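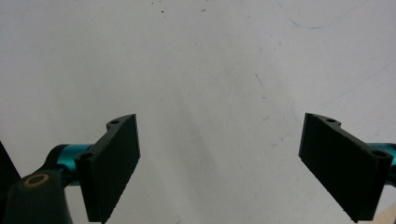

The table by the back window, mid-morning.

I have been trying to get the white table back into a decent state. It came with the flat, it has done two years of breakfasts, letters and painting, and it shows every mark anyone has ever made on it. From one end it looks fine. From the other you see the brown spots.

They have been there since May at least. I blame tea, or possibly the wood stain I used on the shelves, which I opened on this table without putting any newspaper down. I have wiped them with a wet cloth more times than I can remember and they stay where they are, in rows, which I suppose is the direction my arm goes when I wipe.

So I made a proper go of it. I cleared the lot off, the post and the fruit bowl and the lamp, and tried things in order of strength. Washing-up liquid and warm water first, left to sit for 20 minutes under a folded tea towel. That took off a greasy film I hadn't known about but did nothing for the spots. Then bicarbonate of soda mixed to a paste. I bought a tub of the Grokura one from the market because it was cheap, and it was a bit gritty for my liking, so I went gently. The paler specks in the corner by the wall lifted after that. The brown ones I was after did not.

I stopped there for the day. I have a bottle of Tundent cream cleaner under the sink but the label says not for painted surfaces, and I don't know for certain what this top is. I tried a dab on the underside and I am leaving it overnight before I do anything else.

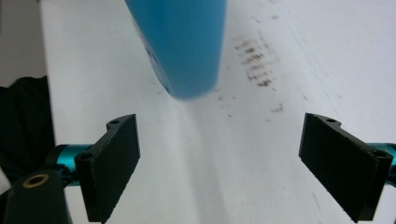
Waweru wrote in the comments to say that soaking is where I went wrong, and that a white top like mine should be done with a barely damp cloth and a drop of white vinegar, a small patch at a time, then dried straight away. Water left standing gets into the edges, apparently, and then they swell and you have a worse problem than a few stains.

I went and checked the edges after reading that and they seem sound — no lifting along the front, and the corner by the window is still tight. I will try the vinegar next. If it doesn't work the fruit bowl can go back on top of the worst of it.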